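Woletti family law organiser, six months in

I picked up the Woletti kit in the middle of my separation, when my paperwork lived in two shopping bags and a glovebox. It's a ring binder with tabbed dividers, a blank parenting calendar and a login for the matching web app. I love it, and I don't usually love stationery.

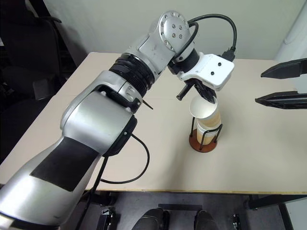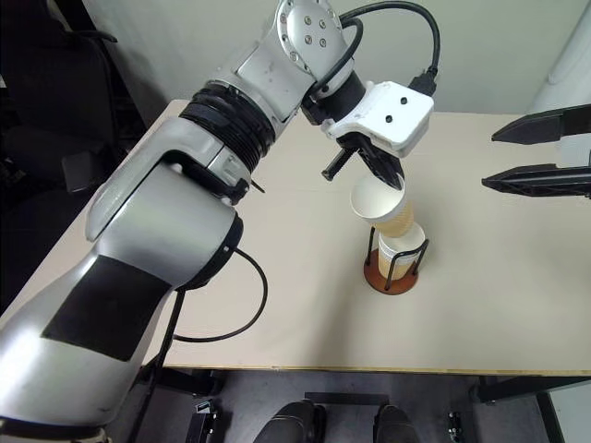
The tabs follow the order my lawyer, Omar Bitar, wanted things in anyway: property, income, kids, letters, court. He'd ask for a bank statement and I'd have it out before he finished the sentence! The financial worksheet is the best part. It has room for super, car loans and all those little debts you forget until someone asks, and the wording is plain enough to fill in at the kitchen table after bedtime.

The parenting calendar is great too. We do a 5-night, 4-night sort of arrangement with swaps for school holidays, and the colour stickers mean the kids can read it themselves (they fight over who gets to put them on).

I had the Gilar folder before this and it was fine, but the pockets tore by May and there was nowhere to note phone calls. Woletti gives you a proper call log.

Grumbles: the app logs you out far too quickly, and the rings are a bit stiff. It won't replace legal advice either, and the inside cover says so.

5 stars from me. I've already ordered one for my cousin.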